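Small States, Big Neighbors: How Local Papers Covered the Camarau Port Talks
Student project report
Veronika Tóth
31/07/2023

When I picked this topic in February, I thought I would be writing about ships. I ended up reading about ministers and their travel plans, which I enjoyed far more than I expected to (my patient roommate heard about all of it over dinner).

The talks over the port at Camarau went through 3 rounds. Both delegations, the one from Plendar and the one from Seixas, said at the start that they wanted shared customs rules and a joint harbor office. By the second round the Seixas side was asking for a lease of 60 years, and the tone of the reporting changed almost overnight.

I read 252 newspaper articles and sorted them by who was quoted first. I also talked with 22 readers, mostly older people who remember the previous agreement well and were very generous with their time – one of them kept me on the phone for about an hour and then called back with more.

Papers in Plendar nearly always opened with their own foreign minister. The Seixas papers were more mixed, and often gave the first word to dock workers or to shop owners near the harbor. 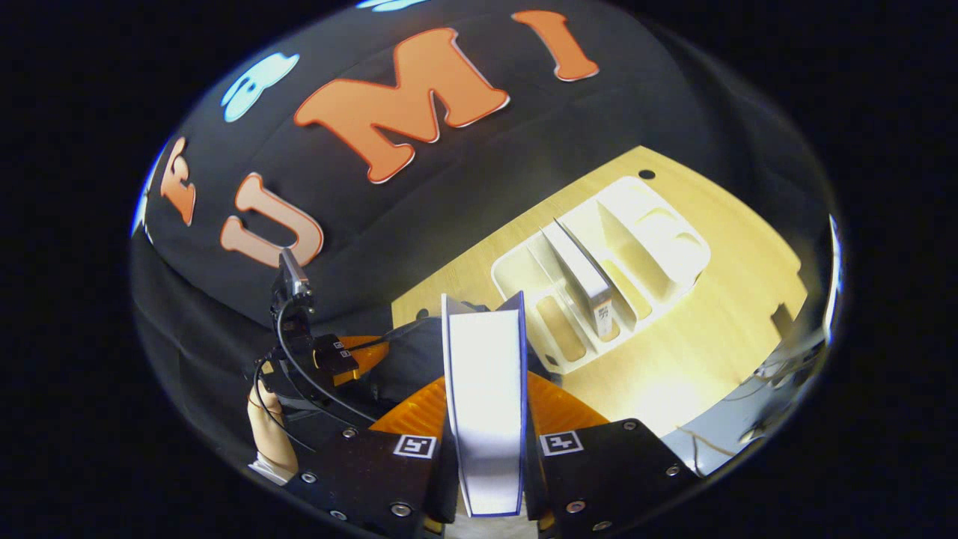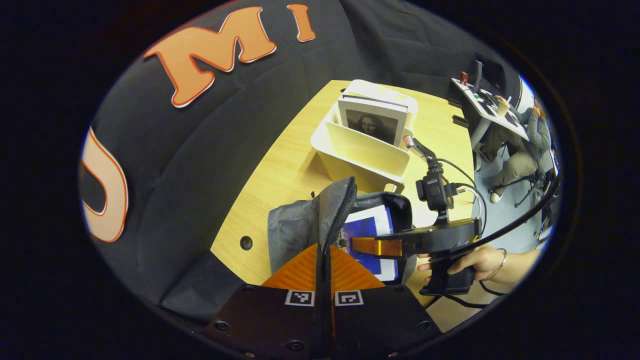
I would be careful about reading too much into the Seixas numbers. Two of the papers share an editor, and I only noticed this late in the spring, when most of my sorting was done. I have left their articles in but marked them separately in the tables. If I get the chance to go on with this next year, I would like to add radio – several of my readers told me they first heard about the lease that way.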